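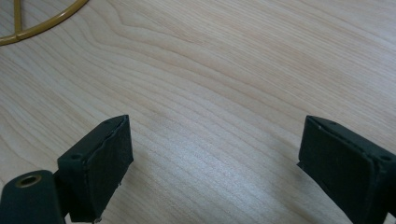
*Open fingers, pale wood, yellow wire up in the corner.*

So I'm most of the way through my second batch of demonstrations and wow, my forearm has opinions about it. The plan is 2000 clips of picking stuff up and putting it down again, all done by hand with the gripper, and then the policy gets to chew on them over a weekend while I do something else. I have a spreadsheet! It has colors!

The first batch was kind of a mess. I rushed the beginnings - squeeze record, lunge at the object, done - and the model learned to lunge too. It would close its fingers way before it got anywhere near the thing. Agata Marchetti looked through a few of my clips and told me to slow down and give every one a proper approach, fingers wide open, with the target off to one side or far away. So that's how I start them now. It feels painfully slow when you're doing it, but the playback looks so much better.

I do 50 clips, then stop for coffee, then 50 more. On Wednesday I threw out 32 because I'd bumped the lens and didn't notice until after lunch (argh). I keep those in a folder called Haltlow, after the town where I once lost a suitcase.

Shiny tabletops are my other headache. The glare moves as you move, and I can't decide if that's good variety or just noise. Agata says leave it in. I'm leaving it in for now, and I'll try a matte cloth for the next batch and compare the two.

Still on the list: thin wire things from more angles, a few clips with my left hand, and renaming everything I saved as "test_final" back in September.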